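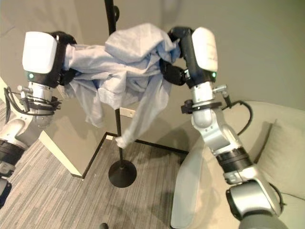 4. Where Clothes Go Between Wearings

4.1 The in-between garment

Anyone who has lived with other people, or even alone with a chair in the corner of the bedroom, will know the kind of clothing we want to talk about in this section. A shirt has been worn for an afternoon. It is too clean for the hamper and, in the eyes of its owner, no longer clean enough to go back in the drawer beside the freshly folded ones. So it goes somewhere else, and that somewhere else is what our respondents told us about at such generous length that we had to extend two of the interviews into a second pot of coffee.

We call these in-between garments, borrowing the phrase from one of the first households we visited in Meltetti. Earlier work on laundry habits has tended to treat clothing as either in use or in the wash, and we understand why, as it makes the arithmetic of water and detergent a good deal simpler. Still, of the 692 households that returned our survey, only a small share said that everything they took off at night went straight to one of those two places. The rest had a chair, a doorknob, a treadmill, the foot of the bed, a row of pegs or a stand of some kind, and quite a few had several of these at once, with rules (often unspoken, sometimes hotly disputed) about what belonged on which.

4.2 Diaries and room visits

The survey told us where people said they put things. To learn a little more about how long those things stayed there, we asked a smaller group in Meltetti and Byun to keep a clothing diary through March, writing down each garment that was set aside for another wearing and what became of it. We received 333 diaries that were complete enough to use, and between them they recorded 2,033 set-aside garments. We are very grateful for the patience this took! Several diary keepers added notes in the margins about weather, houseguests and the moods of teenagers, and we have drawn on these notes freely in what follows.
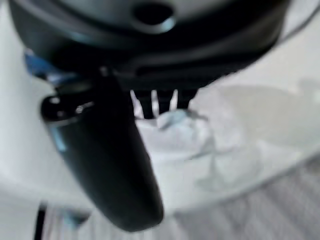
Figure 4. Close view, same setting as Figure 5.

T-shirts, sweaters and jeans made up the greater part of the entries in both towns, with jeans staying out the longest. Work shirts moved quickly, usually because they were wanted again the next morning. Sweaters were the most interesting to us, and the hardest to code, for people tended to put a sweater on in the evening, take it off at bedtime, and return it to the same spot for days on end without thinking of it as being stored at all. In the end we counted a sweater once for each unbroken stay, and we accept that a different team might have done this differently.

4.3 Chairs and stands

Chairs were by far the most common resting place, and they were also the one people apologized for. A coat stand, on the other hand, seemed to give the pile a kind of permission. Respondents who had one in the bedroom spoke of it with some fondness, even when they admitted that the clothes were thrown over the top instead of being hung from the hooks, and that a shirt treated this way came off with as many creases as it would have had from the floor. 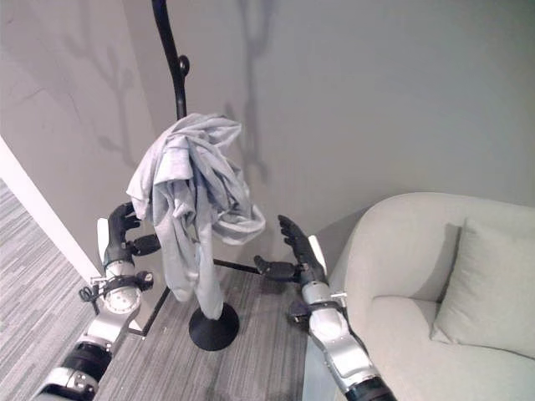 Figure 5. Light gray cloth draped over a black metal coat stand.

In Byun, where bedrooms are smaller and closets are often shared, the stand did a second job as a border between one person's things and another's. One couple kept theirs at the exact middle of the wall and had agreed, some years back, that anything on the window side was hers. Households in Meltetti were looser about this. There the stand was more often found in the hall, where it gathered jackets and scarves during the cold months and then, once the weather turned, slowly filled up with lighter items that had wandered out of the bedrooms.

We also asked about reasons for washing a garment that had been set aside. Smell and visible marks came first, as we expected, but wrinkles came third, ahead of the number of days worn. This matters for anyone hoping to bring household laundry loads down. If a good number of clothes are washed mainly because they look tired from lying in a heap, then a better place to put them may spare a load or two. About 200 of the diary entries mention wrinkles in some form, and most of those concern garments left on chairs or beds. We would not want to lean too hard on this, as the households with stands were also, on the whole, the ones that owned a steamer. The question of steaming is taken up again in Section 5, together with the seasonal entries from Byun.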